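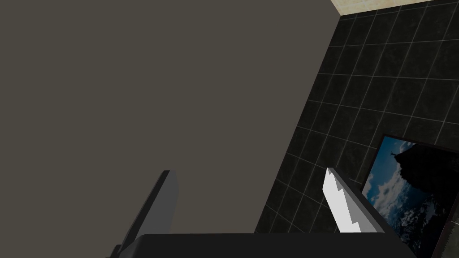 Wrist view from one of our simulated kitchens: fingers open, nothing between them, dark tile on the right.

Questions people ask me about the Udach demo set

I'm Jui-lin Chien, and I look after the example collection for Udach, our little pick-and-place learner. These come up a lot, so I wrote them down (finally!).

So is any of this real footage?
Not in this set. Everything is rendered. We do have a real arm over at Trornby, but its recordings live in a separate folder and I'd ask you to please not mix the two until you've read the notes.

How many demos are there?
954 right now. I started in October with 100 and a very sore wrist, and then we got a second controller and things picked up. Each one can run up to 700 steps, though most of the drawer ones end way before that.

Why are there so many views of plain wall?
Because the wrist camera goes wherever the hand goes! If I swing the arm over to line up a grasp, it looks at walls for a while. I used to trim those parts out. Then the learner got weirdly lost any time it wasn't already facing an object, so I put them back and I leave them alone now.

Do you change the rooms?
Yep, wall finishes, tiles, wall art, lighting. The pictures on the walls stay in on purpose (the one with the mountain and the cloudy sky is my favorite). A learner that panics at a poster isn't much use to anyone.

Can I send you my own demos?
Please do! Use the Onwood recorder, keep the gripper open at the start, and tell me in the notes if you bumped something. Bumped is fine. I just want to know.

What about failed tries?
Keep them and mark them as failed. I have 75 so far and I'd love more, especially near misses where you went back and tried again.

Which simulator version do I need?
Whatever ships with the current Chu bundle. Older ones load, but the finger colors come out different and I can't merge them.

12 comments | 31 shares

Related
Setting up the Onwood recorder
Naming your demo files
Udach: what changed in October
Trornby arm, notes on the real recordings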